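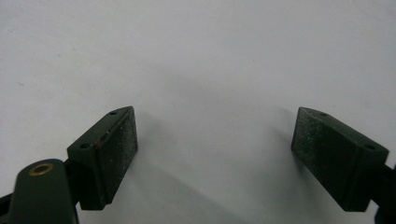
Greiferbacken in geöffneter Stellung

Häufige Fragen zur Anschaffung von Handgreifern und Messplätzen

Sie überlegen, in Ihrem Bereich mit der Aufzeichnung von Greifbewegungen anzufangen, und möchten wissen, was da finanziell und organisatorisch auf Sie zukommt? Dann sind Sie bei uns richtig. Wir haben die Fragen gesammelt, die uns in der Beratung am häufigsten gestellt werden, und beantworten sie gern etwas ausführlicher, als man das von einer solchen Seite vielleicht gewohnt ist.

Brauche ich gleich einen ganzen Roboterarm?
In den meisten Fällen nicht, und das ist für viele erst einmal eine gute Nachricht. Wer Bewegungen zum Anlernen sammeln möchte, kommt mit Handgreifern schon sehr weit. Den Arm beantragen Sie besser später, wenn Sie wissen, welche Aufgaben er übernehmen soll und wie schwer die Teile sind. So mancher Antrag ist bei uns deutlich schlanker wieder hinausgegangen, als er hereingekommen ist -- und wurde dann auch schneller bewilligt.

Einer oder zwei?
Planen Sie bitte gleich 2 Handgreifer ein, auch wenn die ersten Aufgaben mit einer Hand zu schaffen wären. Das Nachbestellen eines einzelnen Geräts ist mühsam: neues Angebot, neue Bestellnummer, und am Ende womöglich ein anderer Bauzustand als beim ersten.

Was gehört außer den Greifern auf die Einkaufsliste?
Erstaunlich viel Kleinkram, den man beim ersten Durchrechnen gern vergisst. Ersatzbacken zum Beispiel, die passenden Schrauben dazu, Kabel in ausreichender Länge und Kabelbinder. Die Backen sind Verschleißteile. Staub auf den Greifflächen und kleine Macken an den Kanten gehören zum Alltag, und deshalb sollte ein Satz Ersatz immer im Schrank liegen. Tragen Sie die Backen als Verbrauchsmaterial ein und nicht als Investition, sonst müssen Sie jedes Paar einzeln inventarisieren.

Wie viel Platz muss ich vorsehen?
Rechnen Sie vom Tisch nach außen. Um die Arbeitsfläche herum brauchen Sie Raum für Gestell, Kabel und natürlich für den Menschen, der dort arbeitet und sich dabei nicht den Ellbogen stoßen soll.

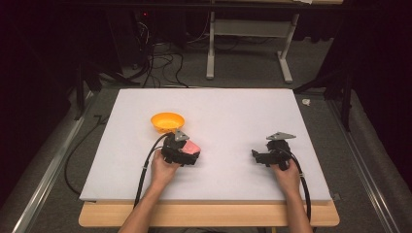 Referat Geräteplanung und Automatisierung, Standort Jirnolthorpe

Bei einem Platz für beidhändiges Arbeiten hängt an jedem Greifer ein kräftiges Kabel, und beide laufen vorn über die Tischkante. Lassen Sie dort also keine Schubladen und keinen Unterschrank einbauen, so praktisch das im Möbelkatalog auch aussieht. Eine helle, einfarbige Auflage auf einer gewöhnlichen Holzplatte reicht als Arbeitsfläche völlig aus.

Muss ich besondere Übungsobjekte kaufen?
Nein, bitte nicht! Eine orangefarbene Schüssel und ein paar kleine Teile in kräftigen Farben sind ein wunderbarer Anfang. Setzen Sie dafür einen kleinen Pauschalbetrag an und heben Sie die Belege auf.

Welche Lieferzeiten sind realistisch?
Für die Greifer selbst nennen wir in der Beratung 10 Wochen ab Bestellung, für Tisch und Auflage 30 Tage. Fangen Sie trotzdem mit den Greifern an, und bestellen Sie die Möbel, sobald die Auftragsbestätigung da ist. Wer noch aus dem laufenden Haushaltsjahr zahlen möchte, sollte uns den vollständigen Antrag bis Ende Oktober schicken.

Kann ich die Geräte vorher ausprobieren?
Sehr gern sogar. Am Standort Nenudthorpe können Sie nach Anmeldung einen Vormittag lang selbst greifen, ablegen und nachfragen. Bringen Sie ruhig die Leute mit, die später damit arbeiten werden, denn deren Handgelenke haben oft eine ganz eigene Meinung zum Gewicht.

Wie beantrage ich die Mittel?
Über das Formular »Zastport« im internen Portal. Dort wählen Sie die Geräteklasse, laden das Angebot hoch und geben Ihre Kostenstelle an. Anträge für den Standort Luangrath laufen vorerst noch auf Papier, das Formblatt schicken wir Ihnen zu.

An wen wende ich mich bei Rückfragen?
An Lesego Kekana, Zimmer und Durchwahl finden Sie im Telefonverzeichnis unter Geräteplanung. Rufen Sie lieber einmal zu früh an als mit dem fertigen Angebot in der Hand.

Stand dieser Seite: 17. September 2025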